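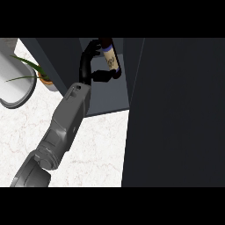
Arm faults on "place in cabinet" task, only in simulation (so far)

szekeres_m
Posted Oct 9, 2025

Hello all. I work on a kitchen task in simulation: the arm must put a small bottle in the open cabinet and release it. Since we updated the controller in September, the run stops with a joint torque fault while the gripper is still closed on the bottle. The log says joint 5, always joint 5. In a batch of 60 runs I had 19 faults. Before the update I had none.

What I tried already: lower speed, softer grip, new seed. The speed changes nothing. The softer grip is worse, because the bottle turns in the fingers and then I get a different error.

Has anybody seen this? Our lead, Jocelyn McKinnon, wants to go to the real arm on Monday and I am not comfortable with that.

dcarrier
Sounds like contact. Did you look at the collision shape of the cabinet door? We had the Furkby kitchen pack and the door was thicker for the physics than for the renderer. You see free space, the solver sees a wall.

szekeres_m
I looked with the collision view on. The door is fine, I think. There is a small gap between the wrist and the door for the whole reach. It is not much, but it is a gap.

Domnica E
Then I would not blame the door. A fault with the gripper closed smells like the fingers and the bottle pushing into each other. The solver makes a huge force for one step and the wrist joint pays for it. Raise the solver iterations and filter the torque before the fault check.

dcarrier
I disagree with the filter. If you filter the fault you hide the fault. On the real arm that check is what protects the wrist, and also the person who stands next to it.

Domnica E
I said filter one step of noise, not remove the limit. The real sensor is filtered too.

dcarrier
Fine, but then use the same filter as the real one — and write it down somewhere.

matlala_d
Please check the payload setting. Our update at Grondham put it back to the default and said nothing in the log.

szekeres_m
Payload was at the default, yes! I corrected it and ran again. Now seven faults in 60. Better, but I will not call it solved. I asked Jocelyn to move the real test. Tonight I try more iterations, without any filter, and I will post the torque plot for joint 5.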